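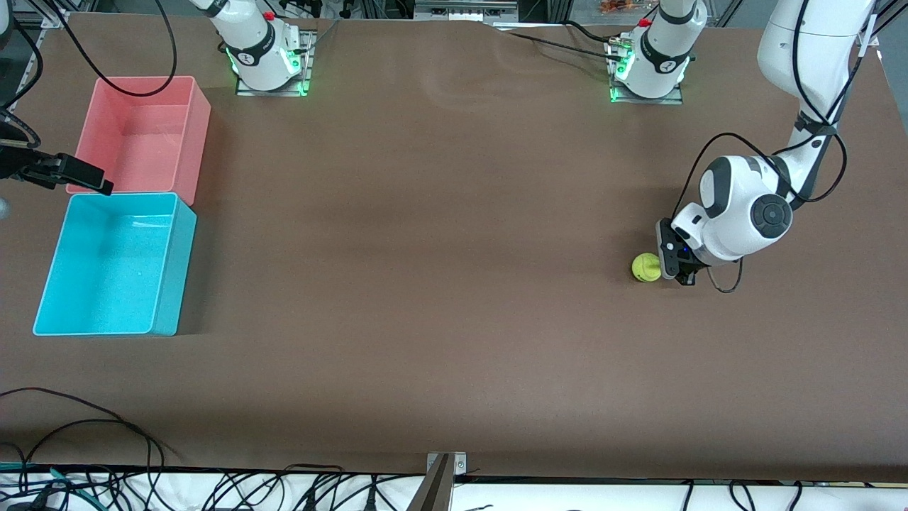
**Irena Głowacki**

Every home has a junk drawer, and ours had a tennis ball in it, which meant the drawer hadn't closed properly since October. My fix cost very little: two open plastic bins and a sheet of brown paper over the big table, so that whatever I dumped out couldn't scratch anything.

**Cover the table first.** Smooth paper, pulled flat. Small stuff shows up on it, and when you're done you fold the crumbs inside and throw the whole thing out.

**Pick 2 bins, in 2 colors.** Pink and turquoise, say. Nobody in my house reads labels (I have tested this), but they will grudgingly remember a color. One bin is for things that go back to a room. The other is for things that have to explain themselves.
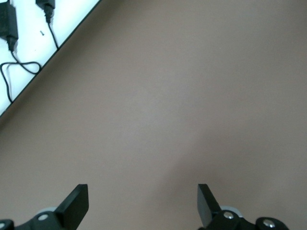 **Deal with chargers on their own.** Keep them out of the bins entirely, or you'll spend the evening untangling a knot the size of a cat. Loop each cable loosely, tie it with a twist tie, and write what it charges on a bit of masking tape. Wrapping it tight around the brick is how you kill a cable at the neck — I've buried 8 that way. 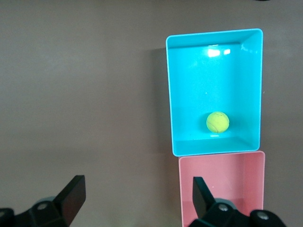
**Round things go in early.** A ball left on a table is a ball under the sofa by supper. Push the bins right up against each other too, so there's no gap for a marble or a lip balm to sneak into.

Stop when the bins are full. My cousin Radosław kept going and ended up regrouting his shower at midnight.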